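Subject: Re: [stindcombe-swap] Table for Saturday, what's on it so far
To: Stindcombe Swap & Share list
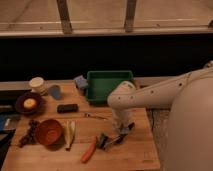
The butcher-block table with the first bits out: green tray, cups, brown plate, grapes

Hello all,

Replying to the message at the bottom, and what a good question it was!

On Saturday 5 July's list wrote:
> Is there any point bringing small kitchen things this time? I've got
> odd cups and a couple of bowls from the Blackwood clear-out but last
> time it was mostly books and coats. Don't want to cart them up the
> hill for nothing.

Yes, yes, please bring them! Small kitchen things are what I'm keenest on this month. I've made a start, and I'm already very taken with the orange-brown bowl (it would be lovely for olives, or keys by the front door) and the cream cup with the ribbed sides. The little blue cup looks so nice next to it that I'd love them to go to the same home, but I won't insist.

The green tray is up for grabs too. I'd use it for seedlings, myself, though it would do just as well under a sink. And I put the yellow thing on the dark plate purely for the colour, so that's staying put until somebody wants the plate!

Doors open at 10, same room as before, round the back of the Cater building. If you're coming on the bus from Tultovlow it's the 658, and it stops almost outside. Wrap anything breakable in a tea towel and put your name on the towel if you want it back, as I still have 5 in my airing cupboard from the spring.

Books and coats still welcome, of course. They'll go on the long rail side.

See you there, and do bring the bowls!

(list admin, Stindcombe Swap & Share)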